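Dönmez - avant-première de « Cirnora »
Liste de contrôle sécurité de la salle, avec commentaires
Relevé par Loïc Brunet, le 22 mars 2024

1. Issues de secours
Conforme. Les 2 portes du fond s'ouvrent bien vers l'extérieur et les blocs lumineux fonctionnent. Merci à toute l'équipe d'avoir dégagé le couloir, c'est un vrai plaisir d'y passer sans enjamber les valises de costumes !
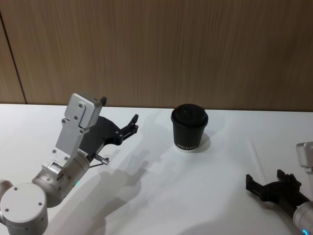

2. Tapis rouge et cordons
À reprendre. Le bord gauche gondole encore devant la marche, et je pense aux talons de nos invités (et aux miens, de chaussures, qui ont failli y rester). Prévoir du ruban adhésif neuf sur toute la longueur.

3. Boissons
Aucun gobelet en cabine de projection ni sur la console son. Au foyer, tant que vous voulez.

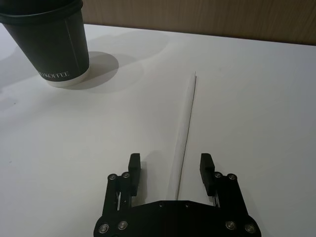

Gobelet sombre, inscription blanche « KOFFEE ».

4. Projecteurs et câbles
Conforme, sauf un passage de câble à couvrir côté photographes. Waraporn Jitpraphai me dit que la goulotte arrive demain - je repasserai vérifier, et tant mieux, j'aurai ainsi une excuse pour revoir la bande-annonce.
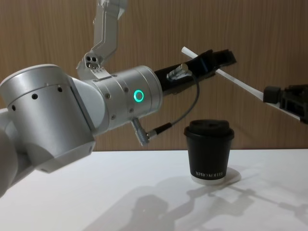
Pensez aussi à l'élingue du projecteur latéral : elle est en place, mais l'étiquette de contrôle est illisible.

5. Jauge
Ne pas dépasser 2 000 personnes, presse et figurants compris. Aatos Kauppinen garde le compteur à l'entrée.

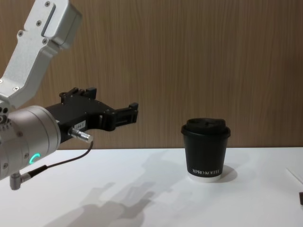 RESTE À FAIRE
Ruban du tapis, goulotte, étiquette de l'élingue. Şengül Keskin signe la feuille une fois les 3 points levés.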